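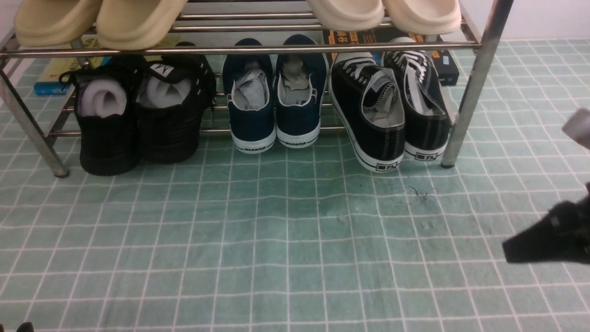 Slides up top, sneakers underneath.

Aker Court window replacement: your questions

Updated Tuesday, September 15, 2026

Hi, neighbors! I'm the resident contact for the window job at Aker Court in Clatport, and my inbox has been filling up, so I've pulled the questions that keep coming back onto one page. I live in the building too (back side, over the parking lot, the draftiest bedroom you ever slept in), so I'm waiting for these windows just like you are.

Which apartments are getting new windows?

All 57. That includes the bathroom windows, which were left out of the first plan and got added back after a lot of you wrote in. Thank you for that! The stairwell windows are in the job as well, but they come last and you don't need to do anything for them.

Who is doing the work?

Ertürk, the same contractor that fixed our roof flashing. Their crew will carry badges and will knock before coming in, even if you've signed the key release.

What kind of windows are they?

They're from the Tilinow line — double glazed, white inside and out, with a tilt setting for airing out the room. I got to play with the sample in the management office and the handle is a lot easier on the hands than our old cranks. You're welcome to stop in and try it.

How long will they be in my apartment?

Plan on 2 days. The first is for taking out the old windows and setting the new ones, and the second is for sealing, trim and touch-up. Each opening gets closed the same day it's opened, so you won't be sleeping with a hole in your wall. A corner apartment may run into the next morning, and if yours is one of those the letter will tell you.

When is my turn?

The crew starts at the north entrance and works its way around, and the whole thing should wrap up in February. You'll get a letter under your door with your dates at least 9 days ahead. If the dates are terrible for you, call the office right away and they'll try to swap you with somebody on the same stairs.

What do I need to move?

Please clear 4 feet in front of every window. Take down curtains, blinds and anything sitting on the sill, and unplug lamps nearby. Ertürk will cover the floor and whatever big furniture is left, but dust gets into everything, so I'm going to throw old sheets over my couch and bookshelves anyway. If you can't move heavy things yourself, write that on the reply slip and the crew will do it.

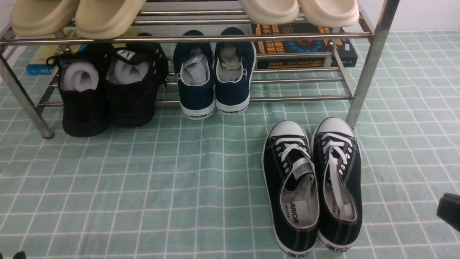 Do I have to be home while the crew is working?

Someone needs to let them in on the first morning, unless you've signed the key release form at the office. After that you can come and go as you like. Pets should be shut in a room that isn't being worked on, or go visit a friend.

Will my blinds still fit?

Maybe not — I wish I had a better answer. The new frames are a little deeper, so blinds mounted inside the opening could need shorter brackets. Curtain rods on the wall should be fine. Wait to buy anything until your windows are in and you can measure.

Will my rent go up to pay for this?

The money comes out of the building's repair fund, and the office has told me there's no separate charge to tenants. I've asked them to put that in the letter so you have it in writing.

Will it be warmer?

I sure hope so! The gaps around the old frames are a big part of the draft problem, and those get filled with foam and sealed. You may notice more moisture on the kitchen glass at first. Run the fan when you cook, and tilt a window for a few minutes in the morning.

Something isn't right with my new window. Who do I tell?

Tell the office, with your apartment number and which room it is. They keep the punch list, and Ertürk comes back to each stairway once it's finished to adjust handles, fix chipped trim and so on. You can copy me, but please don't send it only to me, as I can't book the crew.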